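Oct 24, 2022

Bed sorting and jacket folding, bedroom set. Loan Thái and me, morning and a bit of the afternoon.

The question is the same one as in September: does it matter what you do to a quilted jacket before you fold it, or is all the smoothing and patting just something people do with their hands while they think? The leaflet that came with the Rurnard storage bags says to "relax" the garment first. I don't know what a relaxed jacket is. Started with the green puffer on the bed, clutter left where it was.

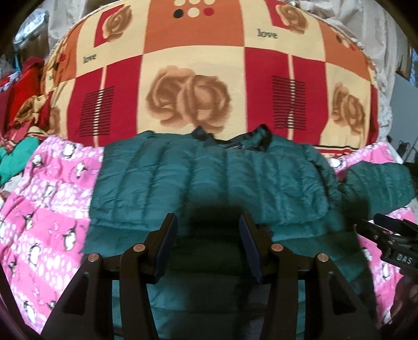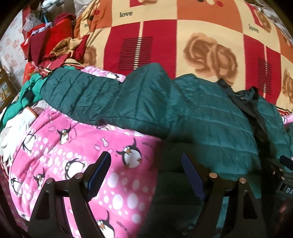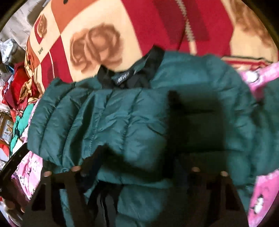
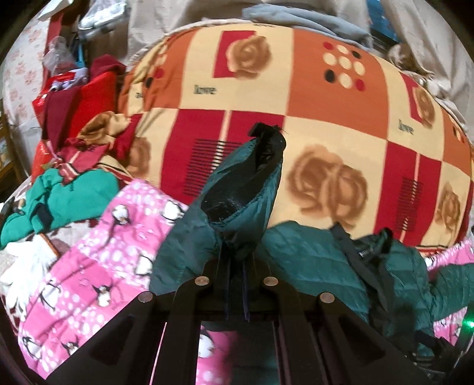
Teal puffer on the bed, the checked rose cover behind it.

What was on the bed

Puffer jacket, teal green, quilted in horizontal channels, shiny shell, dark inside the collar. Small label at the neck. I wrote "green" on the sheet and Loan wrote "blue-green," so if you search the old sheets, search both.

Big soft cover with the checks, cream and orange and red, brown roses and the word "love" printed on it. We left it bunched up at the back. It is bulky and takes up half the bed however you push it.

Pink blanket with penguins. Other clothes in a pile, not sorted today, not weighed one by one.

Whole lot together, jacket and covers and clothes, came to 2993 g on the hanging scale. I don't fully believe that. The scale reads in single grams, which looks impressive, but it swung while I was reading it and I took the number when it slowed down. Before anyone quotes it, weigh again on the floor scale.

What we tried

1. Straight fold, no smoothing. Jacket face up, sleeves across the front, bottom third up, top third down. Fast. The sleeves wouldn't stay put. They slid off each other as soon as I let go of the cuff, and the second fold trapped one of them at an angle. The bundle sat about as high as a bed pillow and leaned.

2. Same fold, after smoothing. Ran both hands from the collar down to the hem, then out along each sleeve. Loan says the bundle was lower. I put a ruler against it and couldn't find a difference I'd defend. The top face did look neater. If neat is what we're after, fine, but the leaflet promises smaller.

3. Press first, then fold. Leaned on the jacket with both forearms, starting at the hem so the air had somewhere to go. Lower bundle, clearly so, for as long as I held it. Then it came back up while we were writing. By the time Loan had found the ruler it was as tall as number 2. We should time this properly. I suspect most of the praise for pressing comes from people who shut the drawer straight away.

4. Roll from the hem, sleeves tucked in. Best of the lot and I'm annoyed about it, having argued against rolling all last month. Stayed together with one elastic band. The collar makes a hard ridge at the end, and it has to finish on the outside or the roll goes cone shaped.

5. Hood and collar end tucked in first, then roll. Worse. Too thick at the start and it never recovers. Dropped after one go.

Notes on the surface

The soft cover is a bad thing to fold on. I've said this before. Shiny shell on fleece sounds as if it should slide, and it does, in one direction, when you don't want it to. Push down and the fleece sinks, so the fold line ends up somewhere other than where your hand was. Numbers 2 and 3 were both done half on the cover, and that alone could account for any difference Loan saw. Number 4 was done nearer the front of the bed. So the comparison isn't clean and I don't want to see it in the summary as if it were.

Also the busy print. Loan thinks it's harder to see the edge of a dark jacket against checks and roses than against a plain sheet. Could be. I lost the edge of a sleeve twice, but I lose sleeves on the table too. No opinion until we've done the same folds on something plain.

The storage bags

Rurnard, medium. Printed claim is up to 100 uses of the zipper. This one has had far fewer than that and one corner already needs a second pinch. Rolled jacket went in without a fight. Flat bundle from number 2 needed two people, one holding the mouth open. With the air squeezed out by hand the roll bag was stiff and flat on two sides. The other bag looked like a cushion.

Plirnach, the drawstring type. Cheaper and plainer, no claim on it at all, so I'm inclined to like it. The jacket doesn't need to be folded for this one, you just stuff it in from the hem. I did that and was done before Loan had her glove off. Came out creased, though it came out creased from the Rurnard as well, and I'm not persuaded anyone could tell which was which from the jacket alone. We should have a third person look who wasn't in the room.

Care sheet

The Khaemba care sheet says a padded jacket should be hung for a night after coming out of a bag. Probably harmless. It also says the padding "remembers" folds, with no number and no test behind it. Loan wants to keep the line in our own handout because people like it. I've crossed it out in my copy and she's written it back in. To be settled.

The label at the jacket neck was no help for any of this. Next time copy the care symbols off the side seam label, if there is one, before starting. I forgot to check.

Order for clearing the bed

We also argued over whether to move the jacket first or the covers first. Tried it both ways, putting the clutter back more or less as it had been in between (more or less is doing a lot of work there).

Jacket first: lifts off easily, but then it needs somewhere to go, and the chair was full. It ended up back on the pillow end, and I had to move it again when we got to the covers. Two moves for one item.

Covers first: you drag the jacket along with them. The pink blanket was partly under it and came out only after some tugging.

Clothes pile first, then jacket, then pink blanket, then the big cover: this went best, and it's what anybody would do without being told. I'm not sure it deserves a procedure. Loan has started one anyway under the name Clirker and would like it to be a page long. I've asked for half a page.

Numbers to take with salt

Bundle heights: ruler held by hand, end resting on a soft bed. Discard.

Times: kitchen timer, started by whoever was nearest. Good enough to say the drawstring bag was quickest. Not good enough for seconds.

Total weight: see above.

The planning sheet asks for 1000 folds before we say anything in public. We did five kinds, most of them once. At this rate we'll be at it for years, so either the target comes down or someone else learns to roll a jacket. I'd accept 100 of the roll and 100 of the plain fold, on a bare mattress, same jacket, and no smoothing unless it's written down.

For next time

Strip the bed to something flat and plain for half the folds, keep the checked cover on for the other half – same person folding both.

Time how long the pressed jacket takes to puff back up. Two minutes at least before anyone calls it flat.

Sort and weigh the clothes pile by item.

Re-read the hanging scale against the floor scale.

Empty the chair before starting.

LT has the bags and the ruler. The elastic band is in the top drawer with the scale hook.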